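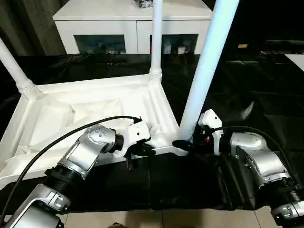

White plastic table, legs up on black cloth.

The Long Wait for Hot Water

Six in the morning at the Stiltivetti baths and Aleksi Heinonen has his hand under a tap. Waiting. Still waiting. Cold, cold, less cold, then a cough in the pipe and finally something you could wash in.

"That one's good," he says. "You should try the far end."

We try the far end. I get through half a coffee.

Stiltivetti is the old public bathhouse in Traltia, down the hill from the station, green tile, terrible parking. It has 164 outlets if you count every shower, sink, foot rinse and the hose bib behind the pool pumps. Heinonen does count them, because he has to balance the lot. He's been on the job since March. He was hired to replace faucets. That was the whole job, new faucets, in and out. Then he opened up a wall.

What was in the wall: a hot water return line that stopped. Just stopped, capped, behind the ladies' showers. Whoever did it had their reasons, maybe a leak, maybe a Friday-afternoon kind of reason. But with the return gone the hot water had nowhere to go when the taps were off. It sat there and cooled. Every morning the first swimmers ran it down the drain until the warm stuff caught up.

So, the loop. If you don't spend your life around pipes: a big building needs a way for hot water to keep moving. Out from the heater, past all the taps, back to the heater. A small pump does it. Open a tap anywhere and the hot is already close by. Break the circle and you've got one long dead pipe, and dead pipes are bad news for more than cold toes. Lukewarm standing water is where bacteria like to be. Heinonen gets visibly cross on this subject. He calls it "soup."

The fix sounds easy. Reconnect, done. Except the building has been added to over the years, a sauna wing here, a kids' pool there, and each addition got its own branch off the main, and the branches all fight. Water is lazy, it takes the short way home. The showers near the boiler room got nearly all the flow and the sauna wing got nothing.
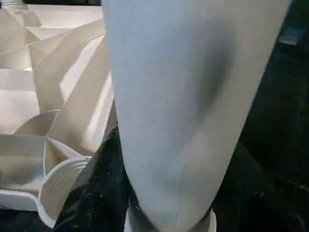 Smooth, pale gray, narrowing to a rounded tip.

That's where the balancing valves come in. He's using Runovs, the plain brass ones, one on every return branch. They throttle the short loops so the long ones get a share. There is a fancier version that reads temperature and adjusts itself and he put 2 of those in the sauna wing where the draw is all over the place. The rest he sets by hand. With a wrench, a clip-on thermometer and a notebook that has been dropped in a pool at least once.

It's slow work. You turn one valve and wait. Then everything else has shifted a little, so you go back round. He does it before opening, when the building is quiet, and again late at night. His record for one branch is four visits in a row without touching the thing, just reading it, walking off grumbling.

Then the showers. The mixing valves are set so nothing comes out above 105 degrees, which the regulars hate. The regulars would like to be boiled. There's a letter taped up by the ticket window, unsigned, all capitals, on the subject of the old days and real hot water. Heinonen read it and changed nothing. The tank itself runs a lot hotter than that, has to, and the water gets blended down close to the shower head. Kids use this place. So do people who can't step back quickly.

I ask him about the faucets, the ones he was actualy hired for. Oh, those. Boxes of them, still stacked in the corridor. Metered push-button type for the sinks, hand lever for the staff room. They'll go in last. No point hanging new brass on a line that's going to be flushed again, all the grit goes straight into the cartridge.

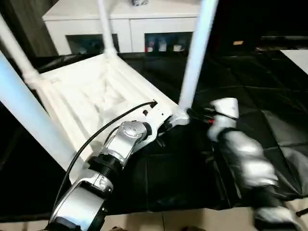 A white plastic chair turned over, showing its ribbed underside.

Lunch is across the road at Abdel Hamid, lentils, bread, strong tea. The hand sink in the back runs hot in no time at all. Heinonen went and checked. Short pipe, heater right under the counter, lucky them. He tells the cook it's a beautiful setup and the cook looks at him for a while.

What does it cost, a job like this? More than the faucets did, everyone's a bit tender about the number. The town is hoping to get some back on water. All that cold stuff sent down the drain each morning was paid for, and then the warm stuff behind it was paid for twice, once to heat and once to heat again. Heinonen won't promise a figure. He wants a winter's worth of readings first and he says people who promise before winter are selling somthing.

If your own building does the cold-cold-cough routine, his advice is boring. Find out if there is a return line at all. Find the pump, put a hand on it, see that it's running, plenty aren't. Feel the return pipe where it comes back to the heater. Stone cold means something is shut, stuck or missing. After that, call somebody with a thermometer and time on their hands. And keep the old drawings if you have them, even the wrong ones. His were wrong about the ladies' showers, but the pencil note in the margin was right.

Back at Stiltivetti the doors are open and there's a line for lockers. He goes down to the far end again, pushes the tap, counts under his breath. Writes it in the wet notebook. Quarter turn on the Runov. He'll be back at ten tonight to see what it did.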